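Replacing and Inspecting Jaw Pads on Hand-Held Grippers
Workshop Practice Note 26, Clastalside Handling Laboratory
Maintained by Nazma Haque, Equipment Standards

Purpose

This practice note sets out the procedure for inspecting, removing and replacing the felt pads fitted to the jaws of hand-held grippers used in demonstration recording. It applies to all Plundero grippers on issue at Clastalside and to any visiting unit that is to be used for recording on laboratory benches. It does not apply to powered grippers mounted on a robot arm, which are covered by the Sekotley maintenance schedule.

Operators are expected to have completed the bench induction before carrying out any of the steps below. Operators who have not been inducted may inspect a gripper and report a fault, but may not remove a pad.

When to inspect

Inspect both pads at the start of each session and again after any task that involves footwear, racks, textured plastic or objects with a raised rim. A gripper in regular use must also be given a full inspection every 400 cycles. The cycle count is taken from the session log and not from the operator's recollection.

Full inspections are normally carried out on a Tuesday, when the bench is released for maintenance until noon.

Condition grades

Grade A. The pad is flat, the edges are closed and the colour is even. No action is required.

Grade B. The pad is worn or fuzzy at the edges but remains fully bonded to the jaw. Dust and lint should be lifted with tape. The gripper may continue in service, and the grade is entered in the log.

Grade C. Any part of the pad has lifted, folded or torn. The session is to be stopped at the end of the current recording and the pad replaced. Trimming a lifted flap with scissors is not an acceptable repair, as it exposes the jaw face and alters the contact area on one side only.

The two jaws are graded separately. Where they differ, the gripper takes the lower grade.

Tools and materials

Tedesco pad kit, part 2119 (two felt pads, adhesive backed)
Plastic scraper
Isopropyl alcohol and lint-free cloths
Nitrile gloves
Masking tape
Steel rule
Log sheet, form 109

Metal blades must not be used on the jaw face. Scoring of the plastic reduces adhesion and is treated as damage to the jaw itself.

Procedure

1. Clear the bench of task objects, or move them beyond the reach of the open jaws. Open the gripper to its full width and lay it on its side on a clean cloth.

2. Enter the grade of each pad on form 109 before touching either one. Left and right are recorded from the operator's position behind the gripper.

3. Put on gloves. Starting from a corner, work the scraper under the felt and ease the pad away in one direction. If the felt separates and leaves its backing on the jaw, soften the residue with a cloth dampened in alcohol for two minutes and scrape again. Do not pour alcohol directly onto the gripper.

4. Wipe the bare face and allow it to dry fully. Check the mounting holes and threaded inserts for stray fibres or adhesive. An insert that turns under finger pressure is to be reported, and the gripper withdrawn.

5. Place a strip of masking tape along the lower edge of the jaw as a guide. Peel back a short length of the new pad's backing, align the pad with the tape and press it down progressively towards the tip. A pad that has been set crookedly should be discarded. The adhesive is not rated for a second application.

6. Repeat for the other jaw. Pads are always replaced in pairs, including where only one has failed, so that both contact faces have the same thickness and friction.

7. Remove the tape. Close the jaws gently on a folded cloth and hold for five minutes.

8. Open and close the jaws several times. The pads should meet squarely, with no gap at either end. Check the gap with the steel rule against the figure printed inside the lid of the pad kit.

9. Complete form 109, sign it, and place it in the tray at the Equipment Standards desk before the gripper is returned to service.

Recording after replacement

The first recording made after a replacement must carry the note "new pads" in the session log. New felt grips more firmly than worn felt, and the people who review the demonstrations need to be able to separate a change in handling from a change in material. The note is to be carried for the first full session only.

Where a recording has already been made with a Grade C pad, the recording is kept. The operator marks it "pad fault" and states which jaw was affected. Deletion is a matter for the reviewer.

Storage and disposal

Unused kits are stored flat in their sleeves, away from direct sunlight. Used pads and alcohol cloths go into the lidded bin beside the solvent cabinet and are not to be placed in general rubbish. Questions about the grading of a particular pad should be directed to Nazma Haque, preferably with the gripper in hand.

Reference view: jaws at the bench, with frayed felt on the left pad and a partly peeled flap on the right, graded C.
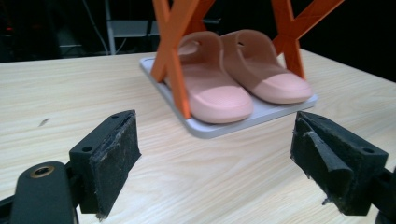
If only one pad has failed, can the other stay on until the next full inspection?

Pads are replaced in pairs in every case. A new pad set opposite a worn one gives the jaws unequal thickness and friction, so the sound pad is removed at the same time and both are entered on form 109.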